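The Putmont laboratory has begun the next round of example gathering for its kitchen learning system. This round takes place entirely in simulation.

Each example records one attempt by the arm to pick up or move a single item. The set now holds 409 examples across 14 room layouts. Failed attempts are kept and marked as such.

Thaís Brandão leads the work. Odair Cavalcanti reviews every example before it enters the set, and unclear ones are returned with a written note.

Partners at Grovside will receive the first portion in April. Requests for access should be sent to the laboratory office. 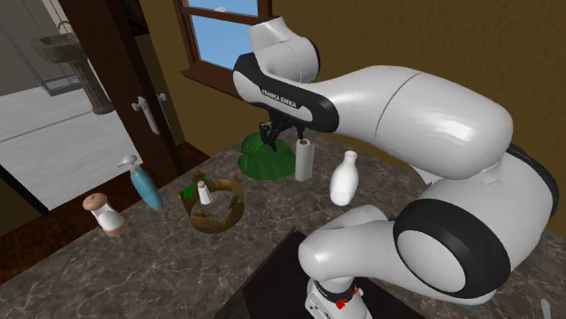
Simulated kitchen counter with a Franka Emika arm, its gripper just above the green leafy item.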